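Stand 2019-03-27. Diese Datei liegt im obersten Ordner und gehört bitte auch bei jeder Kopie dazu.

# Trikots falten – Bildsammlung Volidberg

Willkommen! In diesem Ordner geht es um Sporttrikots auf einer gepolsterten Tischfläche: zerknüllt, halb ausgebreitet, grob gefaltet, ordentlich gefaltet. Die Sammlung umfasst 1444 Bilder, und wir finden, dass Trikots als Thema viel zu selten vorkommen. Handtücher gibt es überall, T-Shirts auch, aber ein Trikot mit großer Rückennummer, abgesetztem Kragen und Streifen am Rand ist eine ganz andere Sache (und macht beim Durchsehen wirklich Freude!).

## Inhalt der Ordner

| Ordner | Inhalt |
|---|---|
| `haufen/` | Trikots im Knäuel, vor dem Falten |
| `paar/` | zwei Trikots nebeneinander, meist in verschiedenem Zustand |
| `gefaltet/` | fertige Stücke und solche, die fast fertig sind |
| `notizen/` | Stichworte pro Bild, als Textdatei |

Der Ordner `haufen/` ist mit Abstand der größte. In `gefaltet/` liegen 400 Bilder, in `paar/` bisher nur 75, da soll im April noch einiges dazukommen.

Die Stichwortdateien heißen wie das jeweilige Bild, nur mit der Endung `.txt`. Wer Bilder umbenennt, muss die Textdatei mit umbenennen, sonst findet das Prüfskript von Parker sie nicht mehr. Groß- und Kleinschreibung zählt dabei.

## Was wir notieren

Jedes Trikot bekommt eine eigene Zeile, auch wenn zwei auf demselben Bild liegen. Die Reihenfolge ist immer von links nach rechts. Eine Zeile besteht aus Farbe, Zustand, sichtbaren Teilen und lesbarem Aufdruck, getrennt durch Semikolon.

Beim Zustand kommen wir mit vier Wörtern aus:

- `knaeuel` – der Stoff liegt als Haufen, die Form des Trikots ist kaum zu erkennen
- `offen` – ausgebreitet, Vorder- oder Rückseite gut zu sehen
- `grob` – die Rechteckform ist da, aber einzelne Partien sind noch verrutscht oder knautschig
- `glatt` – Rechteck mit sauberen Kanten

Über `grob` haben wir am längsten diskutiert. Anfangs gab es dafür zwei Stufen, aber die Grenze dazwischen hat jeder anders gezogen, also wurden sie zusammengelegt.

Ein schöner Fall aus `paar/` sind die beiden roten Trikots auf hellgrauem Polster. Das linke ist `knaeuel`, mit weiß abgesetztem Saum und einer Nummer, von der zwischen den Falten noch eine 2 herausschaut. Beim rechten steht `grob`: unten eine ruhige rote Fläche, oben ist der Stoff noch aufgeworfen und der weiße V-Kragen mit seinem rot-weißen Streifenrand liegt frei. Von der Schrift erkennt man ein S, also steht in der Notiz auch nur das S.
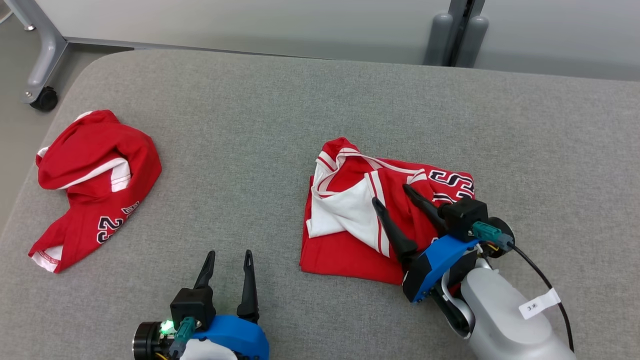
## Aufdruck und Nummern

Es wird nur eingetragen, was man lesen kann. Verdeckte Ziffern bekommen ein Fragezeichen, und wenn unklar ist, wie viele Ziffern unter einer Falte stecken, reicht ein einziges. Bitte keine Nummern aus dem Nachbarbild übernehmen, auch wenn man sicher ist, dasselbe Trikot vor sich zu haben!

So sieht eine fertige Notiz für zwei Trikots aus:

```
rot; knaeuel; saum, nummer; 2?
rot; grob; kragen, schrift; S?
```

Bei Vereinsnamen gilt dasselbe. Vereine, Sponsoren und Spieler werden nicht ergänzt oder erraten. Wo ein Schriftzug vollständig lesbar ist, wird er buchstabengetreu übernommen, mit Umlauten und Akzenten.

## Falten, wie wir es meinen

`glatt` setzt voraus, dass man weiß, wie das Ergebnis aussehen soll. Unsere Vorlage dafür heißt intern „Lodhi“ und geht so:

1. Trikot mit der Vorderseite nach unten hinlegen und von der Mitte aus glattstreichen.
2. Eine Seite samt Ärmel bis knapp zur Mitte einschlagen.
3. Die andere Seite genauso.
4. Saum nach oben bis unter den Kragen klappen.
5. Umdrehen, Kragen zurechtziehen.

Bei Trikots mit dick aufgedruckter Nummer sollte der Knick möglichst nicht mitten durch eine Ziffer laufen. Wenn es nicht anders geht, ist das kein Grund, ein sonst sauberes Rechteck auf `grob` herunterzustufen. Ein schiefer Kragen dagegen schon. Beim Kragen sind wir streng, der macht optisch so viel aus!

Die schnellere Variante „Presto“ (einmal längs, einmal quer, fertig) kommt ebenfalls vor. Sie bekommt dieselben Stichwörter, mit dem Zusatz `presto` am Zeilenende.

## Bekannte Lücken

- Rot ist stark vertreten, Gelb und Grün fehlen fast ganz.
- Langarmtrikots gibt es auf 7 Bildern, das reicht für keine eigene Auswertung.
- Kindergrößen sind nicht getrennt ausgewiesen.
- Innen nach außen gedrehte Stücke stehen derzeit unter `knaeuel`. Ein eigenes Stichwort wäre besser, Vorschläge sehr willkommen.
- In einigen älteren Notizen heißt der Saum noch `rand`. Beides meint dasselbe.

## Mitmachen

Wer Notizen verbessern möchte, ändert bitte nur die Textdateien und lässt die Bilder unangetastet. Kleine Korrekturen einfach direkt einreichen, eine kurze Zeile dazu genügt. Bei neuen Stichwörtern bitte vorher ein Ticket anlegen und gleich drei Bildnamen nennen, auf die das Wort passen würde.

Besonders freuen wir uns über einen zweiten Blick auf die Nummern im Ordner `haufen/`. Eine 6 und eine 8 in einer tiefen Falte auseinanderzuhalten ist eine Kunst für sich, und im Zweifel gehört dort ein Fragezeichen hin.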